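Print | E-mail this thread
6 min read
14 replies | 3 shares

Teleop demos for tableware sorting: how strict on episode rejection?

gantry_oz
We are collecting demonstrations for a nesting and sorting policy, internal name Lusasum. Single arm, parallel gripper, fixed camera, plastic bowls and cups on a green cloth. We have 3527 episodes at this point. Two operators, leader-follower teleop, language label attached after the fact.

My question is about rejection criteria. Right now we throw out anything with a regrasp. That costs us a lot of episodes from the rim grasps, where the operator closes, doesn't like the pinch, opens and tries again. The retained set is very clean and the policy trained on it is brittle. When the first grasp misses, it carries on to the place pose with nothing in the fingers.

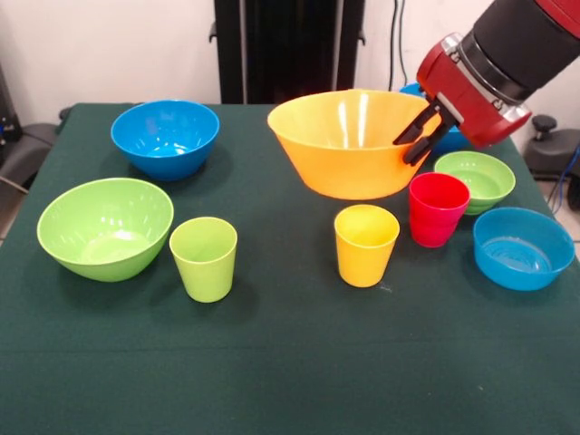 The large orange bowl is the worst offender. The wall flares, so a vertical approach puts one finger in contact before the other and the bowl slides. Operators compensate by angling the wrist, but each of them angles it differently, and I can see two clusters in the wrist pose at closure. Smaller bowls don't show this.

Do people here keep the regrasps?

buner_lab
Keep them. Your policy has never seen a failed close, so it has no reason to do anything about one. We kept everything that ended in task success and only cut episodes where the operator hit a joint limit or the safety stop tripped.

tallow88
Disagree with keeping everything. If you clone a regrasp you also clone the miss that came before it. We had a policy on the Pomcombe cell that learned to close short of the rim, open, then close properly, on nearly every episode. It was reproducing the operator's habit. Success rate looked fine and cycle time was terrible.

buner_lab
That is a labeling problem. Segment the episode at the reopen, mask the loss on the bad segment, train on the recovery. You keep the recovery states and drop the actions that led into them.

tallow88
Fine in principle. Who marks the segments? On 3527 episodes that's not a small job.

gantry_oz
Gripper width gives me the reopen timestamp for free. What it doesn't give me is where the bad approach started. I could mask a fixed window before the first close, but the approach lengths vary.

h_quill
Before you touch the filter, fix the operator variance. Two clusters at closure on the same object will hurt you more than the regrasps, particularly if your action head is plain regression. It will average the two wrist angles and you get a third one that neither operator would use.

Also check whether the layouts are randomized or just nudged. When operators reset by hand, the large items tend to go back near where they were.

gantry_oz
Resets are by hand, no printed layout. I'll plot the start positions. Action head is diffusion, so averaging shouldn't be the issue, but switching between modes partway through the approach could be.

valtonen_fan
We run the Valtonen teleop stack and log operator ID as a conditioning input. At inference we fix it to whichever operator has the lower regrasp rate. Crude but it removed the wrist dithering.

h_quill
Conditioning on operator ID hides the variance, it doesn't remove it. You also halve the useful data for that object.

valtonen_fan
It doesn't halve it. The visual encoder still sees all of it.

gantry_oz
Update. I pulled 106 episodes with a regrasp on the orange bowl and masked from the start of descent to the reopen, using wrist height as the trigger. Retrained with those added back. The policy now reopens after a miss and tries again. In 4 rollouts it got stuck repeating the same approach until timeout, so tallow88 has a point.

Next step is a fixed wrist angle convention for both operators and a printed layout sheet for resets. Not touching operator ID yet.

tallow88
What's your history length? Repeated identical attempts usually mean the policy can't tell it has already tried.

gantry_oz
2 frames. I'll lengthen it and rerun before collecting anything new.

Print | E-mail this thread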